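Progress report, Lumanlan cell
Prepared by Renato Quiambao for Kristine Mercado, Plalholm
12/24/22

Work this period went mostly into the gripper on the first arm. The cell has logged 3,417 grasps since August, and the finger mount had developed play. Benjie Padilla took the gripper off, replaced both finger screws and put it back on the flange.

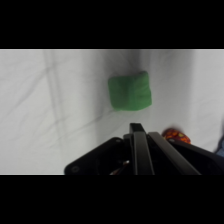
Wrist camera calibration was redone after the gripper went back on. We had been getting an offset of 2 mm to the left, which Burgi Hollenstein traced to an old mount file. The new file is loaded. For checking by eye we use the green block, which stands out well against the white cloth. Creases in the cloth still throw shadows that the segmentation sometimes reads as an edge, so we have asked Vovholm for a quote on a stiffer cover.

## Cables and upkeep

The wrist cable on the first arm is on its second replacement. Heikki Seppälä rerouted it with more slack at the last joint. We now inspect it every 200 cycles and write the result in the cell log. The ties on the second arm were checked and left alone.

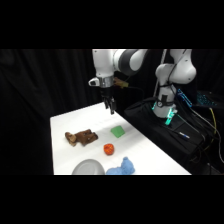 *Lumanlan cell: gripper on the first arm, second arm folded at right.*

## Spending and next steps

Parts came to $130, all from the maintenance line. Still open:

- Order spare finger pads from Dreler
- Repeat the calibration with the new cover, if approved
- Move the second arm's controller to the same software version as the first

We need a decision on the cover before the pads are ordered, as both affect grasp height.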